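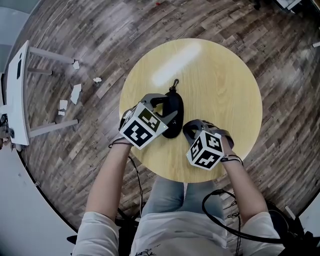
# Zukumholm shared workrooms: frequently asked questions

### Who can book a room?

Any registered member. Registration is done once, at the front desk or by post, and stays valid until you cancel it. Members under 16 need an adult on the same booking.

### How far ahead can I book?

10 days. The calendar opens at 6:00 a.m. for the new date. Group bookings for the Skestcombe room can be made up to 92 days ahead, but only in writing.

### What is the difference between the Elletti room and the Skestcombe room?

Elletti is the small one, on the ground floor, with step-free access from the parking lot. Skestcombe is upstairs and has the sink, the storage lockers and the heavier electrical supply. The elevator does not reach that floor.

### How much power can I draw?

Each wall circuit in Elletti is limited to 2000 watts in total, across all outlets on that circuit. A kettle and a space heater together will trip it. If the breaker trips, unplug everything before you reset it. If it trips a second time, leave it off and call the desk.

Extension cords are allowed if they are grounded and fully unrolled. Do not plug one into another.

### Can I leave materials overnight?

Only in a locker. Lockers are assigned with the booking and are released when it ends. Items left on tables or shelves are moved to the holding closet and kept until the end of the following month.

### Is there a deposit?

Yes, $200 for group bookings. Single bookings have no deposit. The deposit is returned to the card it was paid from -- we do not issue cash or checks. Deductions are itemized and sent by email.

### What do I have to clean?

Wipe the tables with the spray from the wall cabinet and a dry cloth. Do not use solvent on any tabletop. Sweep if you have been cutting or sanding. Trash goes in the bins by the back door, with cardboard flattened.

### Can I change the thermostat?

Within the range it allows. The heating drops to its night setting at 9:30 p.m. and cannot be overridden from inside the room.

### My key card does not open the door. What now?

Cards become active 15 minutes before the booking starts. Hold the card flat against the reader until the light changes. A steady red light means the card is not linked to a current booking -- check the date on your confirmation first. A blinking red light means the reader has lost its connection, and the desk will have to open the door for you.

### Who handles complaints and refunds?

Vibeke Ásgeirsdóttir, room bookings. Write to her through the contact form and include your booking number. Requests about deposits from the former Vigfúsdóttir building go to the same form. Those accounts close at the end of February.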